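Where Does the Water Go? Drains, Traps and Sewers

Science pages for ages 9 to 12

Every sink in a house is joined to a set of pipes that most people never look at. The water leaves through a hole, and a few seconds later it is out of sight.

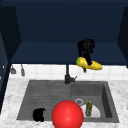

Two forces could move waste water through a pipe. One is pressure, made by a pump. The other is gravity. The clean water that comes out of a faucet is under pressure, so it can travel up to a shower on the second floor. Waste water in a house is not under pressure. It moves by gravity, so every drain pipe has to slope downhill. A common slope is a quarter of an inch for each foot of pipe. If the pipe is too flat, the water moves slowly and bits of food and grease settle on the bottom.

The trap

Under a sink there is a bend in the pipe called a trap. It is shaped like the letter U, often with an extra curve on one side. When water drains away, a little of it stays in the bottom of the bend. This small pool is called the water seal.

The seal has one job. Sewers contain gases made by tiny living things called bacteria, which feed on waste. Some of these gases smell like rotten eggs, and some can be harmful. Gas cannot easily pass through the pool of water, so it stays on the sewer side.

A trap can dry out. If a sink is not used for a long time, the water in the bend evaporates, which means it turns into vapor and mixes with the air. Then the smell can get in. Running the faucet for a short time fills the trap again.

The vent

Drain pipes also need air. When a lot of water rushes down a pipe, it can pull air along behind it. Without a way for new air to enter, the rushing water could suck the trap empty. To stop this, the drains are joined to a vent, usually a pipe that goes up through the roof and is open at the top.

A gurgling sound from a drain can mean that air is not getting in properly – the vent may be blocked by leaves or a bird's nest.

From the house to the street

The small pipes in a house join a larger one, often 4 inches wide. This pipe runs underground to the sewer in the street.

The town of Soltdale has 1,324 houses joined to its sewer. The pipes meet under Abreu Street and run downhill to the treatment plant at Dalari. There are 151 manholes along the way. A manhole is a shaft that lets workers reach the pipe to clean it or check it for cracks.

At the plant, screens catch large objects first. The water then stands in tanks while heavy matter sinks. After that, bacteria break down much of the waste that is left. The cleaned water goes into the river.

Words to know

Bacteria – living things too small to see without a microscope.
Evaporate – to change from a liquid into a vapor.
Sewer – an underground pipe that carries waste water.
Trap – a bend in a drain pipe that holds water and blocks gas.
Vent – a pipe that lets air into the drains.

Page last checked 19th January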